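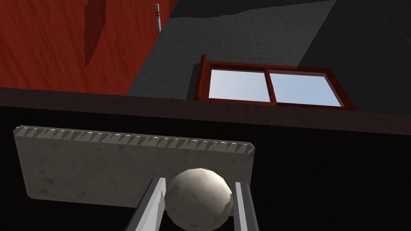 4. Running the Ball Demonstration on an Open Day

This section covers the simulated pick-and-hold demonstration supplied with Prenix. It assumes that the software is installed and that the operator has completed Section 3. The robot and room are simulated; no physical arm is needed.

4.1 Setting up

1. Connect the visitor display and set it to mirror the operator screen.
2. Start Prenix and open the Hartley demonstration set.
3. Select the ball task. The gripper view opens with the two fingers at the bottom of the screen.
4. Set the step limit to 200.
5. Press Reset. Check that the ball and the toothed slab have both loaded.

Note: If the window in the back wall is drawn in plain gray, the texture pack is missing. Reinstall it from the Sinwood folder and restart.

4.2 Running the demonstration

1. Press Start. Keep hands off the controller until the approach is complete.
2. Watch the contact display. Both fingers must register contact before the lift.
3. At the hold stage, press Pause. Visitors can now look at the grip: the ball sits between the fingers, touching the inner face of each, with the slab directly behind.
4. Press Resume to finish the run.
5. Press Reset before handing the controller to a visitor.

CAUTION: Do not change the grip force during a run. The ball may be thrown from the fingers and the run will be logged as a failure.

CAUTION: Visitors must use the guest profile. The operator profile can overwrite saved runs.

Note: Error 149 means that the controller was unplugged during a run. Reconnect it and repeat from step 1.

4.3 Closing down

1. Export the log.
2. Delete the guest runs.
3. Exit Prenix before turning off the display.

Reader comments (3)

parnatska_lab
Reset is grayed out for me after a pause. Version 2, clean install.

mtk13
Same here. Press Resume first, let the run end, then Reset works.

gridline
Step 4.3.2 should say the export has to finish first. We lost a full afternoon of visitor runs.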